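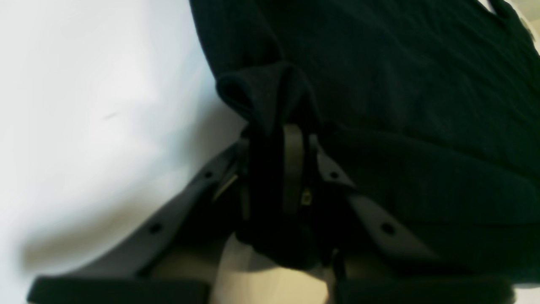 Why would anybody sit through a whole talk on folding sweaters, my neighbor wanted to know when I told her where I was headed tonight. She folds hers in half, then in half again, and shoves them on the shelf, and they've been fine for years.

So I'll start with her, and I'll say right up front that if your sweaters come off the shelf looking good, you can go get a coffee and I won't be hurt. (Wait for people to laugh. If they don't, keep moving.)

Quick hello to the Rarkstead library for having us back. Same room as last August, much better chairs!

FIRST BIT: THE KNIT

Hold up the black sweater. Ask who can see the ribs from the back row. Hardly any hands, I'd bet, and I'm the one who has to look at it every day.

Black ribbed knits are my favorite thing to wear and my least favorite thing to fold. You can't tell the front from the back in bad light, the side seams vanish, and every bit of lint in the house comes running. The first thing I ever learned about folding them is to do it on something pale. I use an old white sheet thrown over the dining table. A black sweater on a dark bedspread is a guessing game, and on white you get the whole outline, so you can see right away if one shoulder is sitting higher than the other.

Pass around the swatches now. There's a flat knit, a rib, and a chunky cable one that somebody always tries to keep. Ask them to stretch each one sideways and let go. The rib springs back, the flat one sort of thinks about it, and the cable just lies there.

That springiness is why a rib fights you. You lay a sleeve across, you turn around to get the next one, and it has pulled itself into a curve. Don't yank it flat again. Pat it with an open hand, from the middle out to the edge, and leave it alone for a second.

SECOND BIT: PINCHING

(Go slow here, last time I rushed it.)

Most of us pick up a sweater by pinching a bit of it and lifting. I do it, you do it. The cloth bunches up under your fingers, the top rolls over into a little lip, and all the weight of the garment is hanging off that one spot. With a T-shirt, who cares. With a heavy knit you're stretching a handful of stitches to carry everything else, and if you do it in the same place every time, say the shoulder, you'll end up with that sad little bump.

Do it on purpose with the gray one so they can see the bump. Then do it again with two hands underneath, like you're lifting a pie.

Now, pinching isn't banned! I pinch all the time to shift a fold over an inch or to straighten a hem. Take a bit more cloth than you think you need, keep it low to the table, and slide it. It's the lifting up high that does the damage.

Somebody will ask about tongs or clips or whatever gadget they saw. My answer is the same for all of them, which is to use whatever you like so long as it doesn't snag.

THIRD BIT: THE FOLD ITSELF

Demo, black sweater, white sheet. Talk while folding, don't go quiet.

Face down. Smooth it. Bring one side in toward the middle, with the sleeve going straight down along it. Same on the other side. Then the bottom comes up a third of the way, and then again. You should have a soft rectangle with the neck on top.

I used to fold in half down the center, the way my neighbor does, and I got a crease straight down the front of everything I owned. Thirds puts the creases off to the sides where your arms hang over them.

If it's for a suitcase, roll it from the hem instead. Loose roll, please. I packed for 2 weeks at Soslow once with everything rolled as tight as I could get it, and I spent the first evening hanging sweaters in a steamy bathroom.

Let them try. There are 30 sweaters in the bins and 70 seats set out, so people will have to share, and last year that was the best part anyway. Walk around. Don't fix people's folds for them unless they ask (I'm bad at this).

FOURTH BIT: SHELVES

I did a big count when I was helping out with the Westerberg clothing drive, and we folded 2393 knits before we were through. I'd never have guessed it. What I took home from that is that stacks go wrong at the bottom. Heavy ones belong down there, thin ones on top, and once a stack gets tall enough that you have to hold it with one hand while you pull with the other, make a second stack.

My own shelf is an old Terar unit I got secondhand, a bit deep for sweaters, so I keep scarves behind. Yes, I forget about the scarves.

Cedar: I like the smell. Wash things before you put them away for the summer, that matters more to me than any block of wood.

QUESTIONS, if there's time. The ones I usually get:

Hangers? Not for heavy knits. If you must, fold it over the bar of the hanger with the arms hanging down too.

Lint on black? Damp hand first, roller second. Always the direction of the ribs.

Pilling? Sweater comb, light touch, flat on the table. Bring the comb out of my bag, I forgot to show it last year.

We have to be out by 9, so get the bins packed before people start chatting. Swatches go back in the blue envelope. Check for the cable one.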